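Drilley Releases Ñahui Tabletop Dough Set and Revised Work Surface Guide

Available in October through Jomitz; modeling dough supplied by Fleltico

Drilley, a supplier of craft and classroom materials, today announced the Ñahui tabletop dough set, a compact arrangement of modeling dough, cutting tools and storage pieces for use on a standard activity table. The set ships in October and will be sold to schools, libraries and activity centers through the distributor Jomitz.

The Ñahui set replaces the two separate dough and tool packages that Drilley has sold until now. Customers who hold open orders for either package may keep the original order or convert it to the new set at no charge. Conversions must be requested before the order is packed.

Contents

Each set contains one portion of pink modeling dough, a metal cutter with a cylindrical body and an arched handle, a stainless steel cup, a tall red cup for utensils, and a small wooden box with a red front. The dough portion weighs 127 grams. Refill portions are sold in cartons of 28 and may be ordered separately from the tools.

The dough is made by Fleltico to a firmer grade than the material in the earlier packages. The firmer grade was selected for cutting work. In Drilley's bench checks, a slab pressed to an even thickness held a cut edge with less sagging than the previous grade. Surface cracking along the side of a slab can occur when the dough has been left uncovered. Cracked dough may be folded, kneaded and pressed again.

The cutter is used with a straight downward press. Twisting the cutter while it is in the dough drags the edge of the cut and is not recommended. The handle clears the top of the cylinder by enough distance for an adult hand or a child's hand to hold it from above. The cutter has no spring, plunger or other moving part.

Bench checks

Drilley completed 127 cutting trials with the Ñahui set before release. Trials used fresh dough, dough left uncovered for several hours, and dough that had been reworked after earlier use. The cutter released the dough without a tool in almost all of the trials with fresh material. Release was slower with reworked dough, and the instruction sheet now recommends wiping the inside of the cylinder between cuts when reworked material is used.

Small amounts of dough may remain on the metal after cutting. These can be removed with a damp cloth. Abrasive pads should not be used on the cutter or on the steel cup. Minor dents in the cup do not affect its use as a container.

Work surface guide

A revised guide to table layout is included with each set. The earlier guide placed all tools in a single row along the front edge of the table. The revised layout moves storage pieces toward the back and leaves the front of the table open for pressing and cutting. The main points are as follows.

Place the wooden box and the utensil cup toward the back of the table.

Lay the dough flat in front of the utensil cup before cutting begins.

Stand the cutter to one side of the dough, with its handle up.

Keep cut pieces separate from the main slab until cutting is finished.

Use a smooth, light-colored table where one is available. Pink and red dough scraps are easier to find on a pale surface.

The guide also covers cleanup. Scraps should be gathered by pressing a larger piece of dough onto them. Water should not be applied to the table until loose dough has been removed. Cups should be emptied and wiped before storage, and utensils should be dry when they are returned to the cup.

Storage

Dough should be kept in a closed container at room temperature. The utensil cup and the steel cup supplied with the set have no lids and are not intended for overnight storage of dough. Lidded tubs are available from Jomitz as a separate item. Under normal classroom use, Drilley recommends replacing the dough after 6 weeks, or sooner if it no longer joins when folded.

Ordering

Orders for the Ñahui set and for refill cartons may be placed with Jomitz through its school supply catalog or at its order desk. Sets are packed singly. The earlier dough and tool packages will remain available while stock lasts and will not be reordered. Dough refills from the earlier packages can be used with the new cutter, although the softer grade will give a less defined edge.

Replacement cutters and cups will be listed as individual parts. The work surface guide can be requested without purchase by customers who own either of the earlier packages.

About Drilley

Drilley supplies modeling materials, hand tools and table equipment for craft instruction. Its product lines are sold through regional distributors to schools, libraries and community programs.

Press contact: Drilley, Product Information Desk

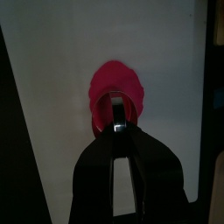
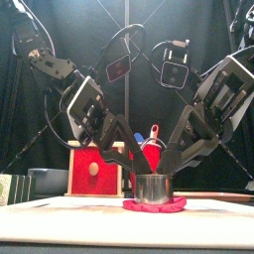
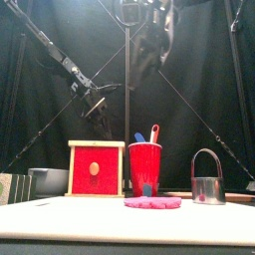
First picture: red roll against a pale surface. Second: stainless steel cup with a red mug behind it. Third: wooden box with red front, utensil cup, pink dough and metal cutter on a white tabletop.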